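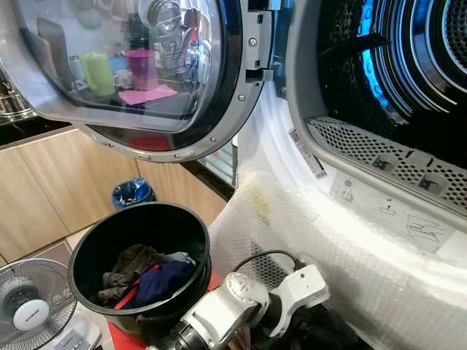
Taluvano is an idle game for phones in which the player owns a small ferry company and makes it grow from one boat to a whole fleet. We made it as our final project in the Mobile Games course at Steltden College. The player taps a boat to send it, waits until it comes back, and collects the fare. During the waiting time we needed a sign that something is going on, and in the first build this sign was a grey bar, which our testers did not notice. We changed it to a ring of blue light that glows at the edge of a dark circle, very much like the blue light inside the drum of a dryer with its door open. On a dark background this kind of light is easy to see, also on an old phone with a weak screen.

Submitted 27/10/2021

1. Aim of the project

The aim was to find out how the price of upgrades changes the time a player stays in the game. In many idle games each upgrade costs a fixed percentage more than the one before. In the beginning this feels fast and pleasant. Later the player must wait very long, and many players close the game at this moment. We wanted to compare this usual price curve with a second one, where the price rises in steps and stays the same for 6 upgrades before it rises again.

2. Tools

The game was written in Britorell, the engine which we learned in the second year. The drawings of the boats and harbours are our own. For the sounds we used the free library of the college. The saved game is kept on the phone only, so no account is needed and we did not have to store any personal data.

3. The map screen

The harbour map gave us more work than any other part. All the harbours must be visible at once, but the one in the middle should be big enough to tap with a thumb. A flat map with 200 harbours was too crowded. After some trials we bent the map, so that the centre is large and the harbours near the border become small and curved. The curved glass in a dryer door does a similar thing when the cups behind you are reflected in it: they are out of shape, but a green one and a pink one are still easy to tell apart. From this we took the rule that every region has its own strong colour, and the shape of the icon is less important.

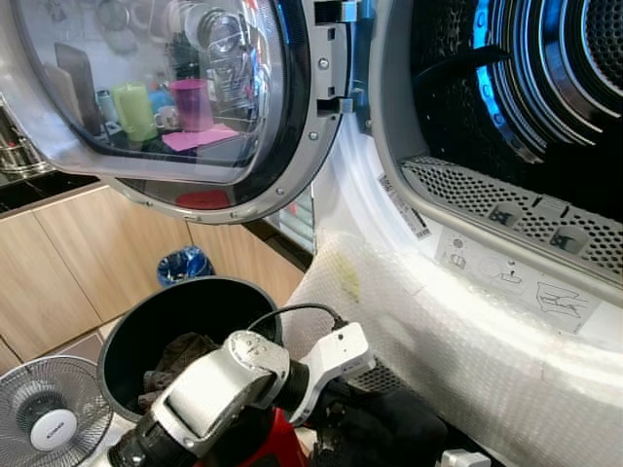 Upgrades are bought in a separate window called Amin, after the first harbour in the game. There the player can choose a faster engine, more seats or a captain who sends the boat without tapping. In an early version the button for the captain was inside a submenu and some testers did not find it. We moved it up and painted it a strong red, and the reason for choosing red is simple: even a small red patch near the rim of a grey dryer door is seen at once, while the rim around it is only grey. The other buttons in the window stayed pale grey.

4. Testing

In February we gave the first playable version to students of the other classes. Half of them received the usual price curve and half the stepped one. The game wrote a line in a log file each time an upgrade was bought, and at the end we had 3105 lines, of which 948 came from the first day. 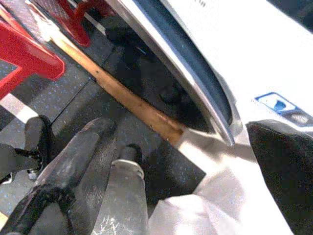 With the stepped curve the players bought upgrades more evenly and came back more often in the second week. With the usual curve they bought a lot on the first day and then much less. We must say that the groups were small and that some players knew each other and shared tips, therefore the result should be read with care.

5. Problems

The biggest problem was the large numbers. When the fleet was big, the money counter became longer than the screen, and we had to shorten the numbers with letters. Another problem was the phone clock. A player could set it one day forward and collect all the fares immediately. We did not solve this completely. The game now pays for at most eight hours of absence, so the trick brings less, but it can still be repeated.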